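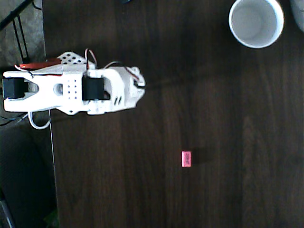

April, second notebook. I have been meaning for ages to write down properly how we now score a grasp attempt, and since the kettle is on and the long batch is done I shall do it while it is all still in my head. The old way was that whoever sat next to the arm said yes or no, and the yes or no went in the sheet, and that was our success rate. It served us well enough on the Jurgate arm, where a grasp either happened or very plainly didn't. With the small white printed arm it is a much muddier business. The starting layout for the near-target set is the simple one, the pink block out on the bare wood to the right of the gripper and a bit lower down, long side running away from the arm's line, with the white cup well off towards the far corner. The light comes in from the left, so the block carries a dark, roughly square patch of shadow on its right side, and I do want that kept, for reasons I come to further down.

So, the new scoring. Each attempt gets split into reach, close, lift and place, and each of those gets its own mark. A run that reaches beautifully and then fumbles the close is no longer filed next to a run that wandered off towards the cup. Tarık Uysal and I (I'll write TU for him and TY for Tarık Yurt, or this notebook becomes unreadable) argued for most of a morning over where reach ends and close begins. We settled on the moment the finger servo is first told to move. It is not perfect, as the policy sometimes gives the fingers a little twitch on the way over, but it can be read straight out of the log and neither of us has to squint at anything.

The batch itself was 400 attempts with the Kastton policy, same weights all the way through, same table, block moved by hand between attempts using the Mernen placement list. The whole-task success rate came out at 76 per cent, which I was rather pleased with until I looked at the split. Reach is hardly ever the trouble. Nearly everything we lose, we lose at the close, and of those failures 22 were ones where the fingers came down neatly and squarely to the right of the block, on the wood, and shut on nothing at all. I went back through the recordings of those with TY, and he said "it's picking up the shadow" before I had opened my mouth, so at least two of us think so.

I don't want to get carried away. A shadow explanation is exactly the sort of thing one believes too quickly, because it makes such a nice story. The offset could just as easily be a calibration drift in the wrist, which would also push everything the same way. The two ought to come apart if we shift the lamp and leave the rest alone: if the misses follow the light, it is the shadow, and if they stay to the right whatever we do, it is the wrist. TU would like to recalibrate first and have done with it. I would like not to, or we shall never know which it was, and I think I have talked him round (he did sigh a good deal).

A few things for whoever runs the lamp test, which will probably be me.

Keep the cup in. I know it is tempting to clear it away, but the Mernen list was drawn up with a distractor on the table and our numbers stop being comparable without one.

Long side of the block the same way for the first half, then turned. We have never looked at orientation on its own and it costs us nothing but patience.

Park the arm with the fingers closed before every attempt. I forgot on a handful of the early ones and had to throw them out, which was a pity as some of them were rather lovely.

Log the motor temperatures. The Avcı logger does it by itself if you tick the box, and I did not tick the box. If the close gets sloppier as the finger servo warms up I have no way of seeing it in this batch, so that question simply has to wait.

On the write-up: I think the stage split is worth a short section by itself, whatever becomes of the shadow business. The single figure hid the one useful thing in the batch, and I had been quoting it quite cheerfully to people - including in the draft for the group talk, which I must now go and change. TY has offered to redo the bar chart with four bars in place of one. He wants the raw sheet, and I have told him he can have it once I have tidied up the column where I wrote "hmm" instead of a score.

Still to do: new lamp positions marked on the floor with tape, ask TU whether the spare wrist servo is the same type as the one fitted, back up the recordings.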